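Home | Papers | Working notes | Data | People

4. Does the floor carry over to the road, or the road to the floor?

Section 3 dealt with the indoor chores: moving totes between racks, sweeping an aisle, clearing a kitchen counter. We now turn to the claim, made by both of the suppliers we looked at, that a machine which can hold a line outdoors has already solved the harder half of the indoor problem. Dakeck puts this in its sales material and Atum repeats it in a softer form. We do not think the evidence supports either version.

The argument runs like this. Outdoors the light changes, the surface changes and the distances are long. Indoors the light is fixed and the floor is flat. A machine that stays in its lane outside should therefore find a stockroom easy. Villa made the same point to us when the study was being planned, and it deserves a proper answer.

Our first objection is that following a lane is a narrow job. A painted line on asphalt is there to be seen, and it leads where the vehicle wants to go. Very little in a kitchen or a packing area is marked in this way. The person who wipes down a bench works out the edge of the job from the crumbs, the cups and what the last person left behind. Baptista and Cunha logged 202 such small jobs at the Caldeira site in April, and in hardly any of them was the boundary of the task marked on anything.

The second objection concerns what goes wrong. Figure 2 gives the view from just above the road surface on a paved route, with a yellow line to the left of the dark lane and broken, stony ground to its right. The line is bold close by and thins with distance. On the other side, glare and a pale cloud of dust take away much of the detail. A controller that leans on the yellow line could ignore that whole side and still look competent, and a success rate will not tell us whether it did.

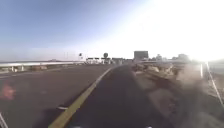

This matters when results are carried indoors, where there is usually no good side to fall back on. In the stockroom trials at Bondunum the cart lost its bearings whenever a pallet covered the floor tape, and it had no second cue that it trusted. Staff pushed it back by hand. The supplier's log counted these as completed deliveries, on the grounds that the load arrived. We recoded them as failures. Chiba disagreed with this choice and wanted a middle category for assisted runs, and a reader who shares that view can rebuild the totals from the raw sheets.

Recoding made a large difference. Of 1,141 attempts, the supplier's log listed 20 as failed. We are not prepared to put a single corrected figure in its place, as the notes kept on the late shift are too thin – several pages give a time and nothing else. What we can say is that the published count is a floor, and that a site manager who budgets from it will be short of hands.

There is also the matter of reach. Holding a lane needs steering and speed. Nearly every chore in Section 3 needs contact: something is gripped, pushed, lifted or wiped. No amount of clean driving speaks to this. Serrano, who ran the counter-clearing sessions, found that the base usually parked well enough and that the trouble began after it stopped. Progress in one of these skills has been reported again and again as progress in "household robotics", and we think the label is doing work that the data cannot.

Two points can be made for the other side. Outdoor driving does force developers to deal with bad light, and low sun through a loading door is a real problem that indoor test rooms leave out. It also produces long, unbroken records, which are rare in the chore literature, where a trial often ends when the researcher steps in. We would welcome indoor records of the same length, with the interventions left in.

Until those exist, our answer to the question in the title of this section is no in both directions. The machines we observed could carry a load along a clear path. A shop that needs only this may find them worth the rental. Section 5 looks at what the rental costs once the pushing by hand is paid for.

Last updated: 15 May 2021

Contact | Copyright the authors | Back to top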